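**Tablero Skunura para mesa de taller – acabado blanco mate**

El Skunura es un tablero liso para mesas de trabajo, pensado para talleres, aulas de manualidades y zonas de empaquetado. Se sirve suelto o con el bastidor Karaki de cuatro patas. Ya lo fabricábamos en gris; desde mayo está también en blanco.

## Datos generales

| Característica | Valor |
|---|---|
| Grosor | 30 mm |
| Fondo | 57 cm |
| Acabado | Blanco mate, liso |
| Cantos | Rectos, sellados en fábrica |
| Montaje | Atornillado por la cara inferior |
| Referencia de bastidor | Karaki 43 |

El largo se corta a medida en el almacén de Bundport. El corte entra en el precio, pero un tablero cortado no admite devolución salvo defecto de fabricación.

## Montaje

Presente el tablero sobre el bastidor con la cara blanca hacia arriba y marque los taladros desde abajo. Los tornillos van en la bolsa del bastidor, no en la del tablero. Si ya tiene un bastidor Skerer de la serie anterior, pida el juego de pletinas adaptadoras – las perforaciones no coinciden.

No apriete del todo hasta haber nivelado las patas.

## Uso y limpieza

Para el polvo basta un paño de microfibra. Para restos de cola, té, barniz o tinta, use agua templada con jabón neutro y aclare después. No emplee estropajo metálico ni disolventes: dejan brillo en el mate y ese brillo no se quita.

El blanco mate es más delicado que el gris a la hora de mostrar marcas. Las salpicaduras de tono beige o tostado se ven enseguida, sobre todo con luz directa. Si va a trabajar con tintes, ponga un protector.
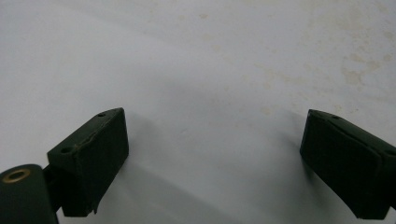 *Superficie blanca mate con manchas y motas de tono beige.*

## Pedidos y plazos

Los pedidos de tablero suelto salen los jueves. Con bastidor, añada una semana. Para tiradas a partir de 1.000 unidades se prepara presupuesto aparte; escriba a Khalil Tannous, del departamento comercial, e indique largo, cantidad y dirección de descarga.

Las muestras de acabado se envían sin coste, una por color y cliente. El color gris sigue disponible con las mismas medidas.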